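What we found out about lunch waste at Trasstead

So my topic for this term was food waste, and I picked it mostly because I'm always hungry! I asked 30 students to write down whatever they threw out at lunch, and 23 of them stuck with it through March (thank you, you heroes).

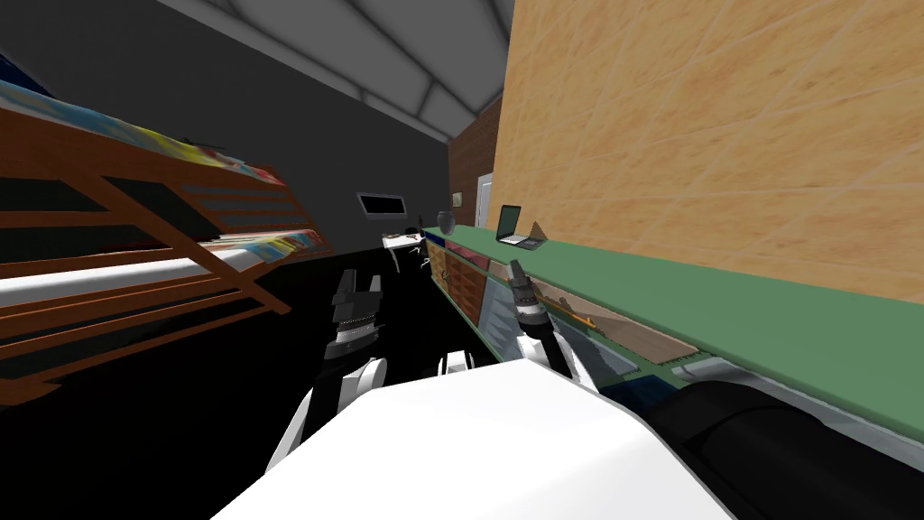
Fig. 1: A long room with a counter, computer-rendered.

Bread was the big one. People take a roll, eat half and forget it. Wednesday was the worst day by far, I guess from the fish. I weighed the leftovers that day on my Bergmann kitchen scale and got 2485 grams, way more than I expected. Next time I'd like to try smaller rolls and see if anybody complains.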